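Why Do We Keep Things in Bins?

Look around your classroom or your kitchen. You will probably find a bin somewhere. A bin is a container with a bottom, walls and an open top. People use bins for toys, potatoes, bolts, mail and many other things.

The walls do the main job. If you pour 30 marbles onto a table, they roll away. If you pour them into a bin, they hit the walls and stay put. A deep bin has tall walls, so it can hold more. A shallow bin holds less, but it is easier to see what is at the bottom.
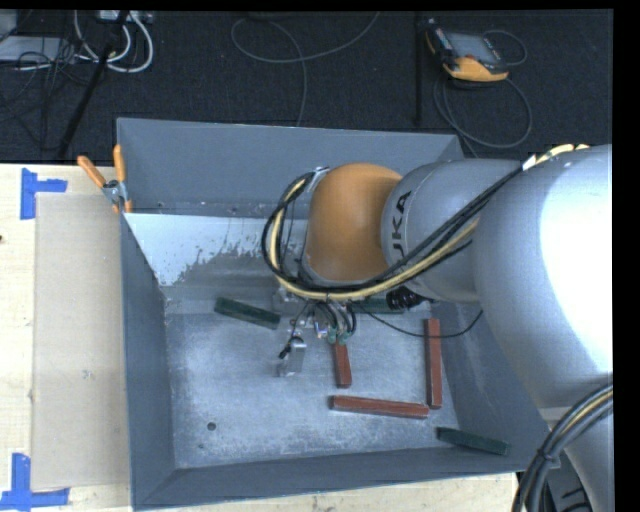 A deep metal bin on a wooden tabletop. Its sides slope.

Some bins have walls that go straight up. Others have walls that lean. When a bin is wider at the top than at the bottom, there is more room to reach in. Empty bins with this shape can often be stacked one inside another - paper cups work the same way.

Bins are made from different materials. Metal is strong and does not crack easily, but it can be heavy and loud. Plastic is lighter. Cardboard is cheap, but it gets soft when it is wet.

Try it yourself

You need a shoebox without its lid, a baking tray and 28 dried beans. Put the beans on the tray and tilt it a little. Now put them in the shoebox and tilt that the same amount. Where do the beans stop each time? Draw what you see.

Words to know

Shallow: not deep
Slope: to lean at an angle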